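## Ordering a Seasonal Gift Basket Online

Welcome, and thank you for sending something tasty from Ponville! Most folks get through this section in one sitting, but your basket will wait in the cart if the phone rings or supper's ready.

**Before you start**, have the full street address of the person you're sending to (apartment number too, please) and a daytime phone number for them.

1. Go to **Baskets & Boxes** and pick a size. The Adetano Sampler holds 21 pieces of fruit and suits a couple or a small household. The Grokusitz Family Box is the big one, and it takes up most of a refrigerator shelf, so you may want to give a little warning.
2. Choose your fruit. Pears and apples ship all winter long. Clementines come and go with the weather, and when they're out we fill the space with extra pears.

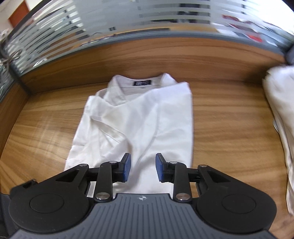
3. Add your sweets, if you like. You can choose up to six, and they're tucked in their own tray on top of the fruit. The Ateş apricot squares are the ones people write to us about!
4. Type your gift message. There's room for 823 characters, which is a good long letter, and line breaks will print just as you typed them.

> **Note:** Messages print in one color. Little hearts and smiley faces from your phone come out as blank boxes, so please spell out your love in words.

5. Pick a delivery week. We can't promise an exact day, as the fruit is packed when it's ready.

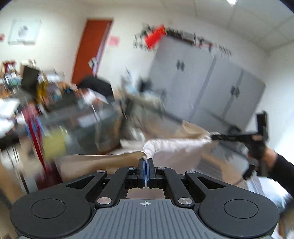

6. Check the address one more time, then press **Place Order**. Your confirmation should land in your inbox within the hour. If it doesn't, have a peek in the junk folder before ordering again, or you may end up sending two.

> **Caution:** Several sweets contain pecans, hazelnuts or milk. Choose **Fruit Only** in step 3 if anyone in the house has an allergy.

### Changing an order

Open the link in your confirmation and choose **Edit**. You can change the message, the sweets or the address until the box is packed. After that, write to Erlinda Policarpio at the order desk and she'll do what she can.
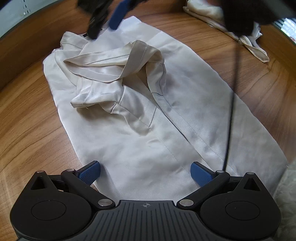
*Cream-white satin blouse, laid flat on a wooden table.*

For office orders of more than 1,000 pieces of fruit, please skip the steps above and ask for Wouter Cuypers, who will set up the whole list for you and split the deliveries by address.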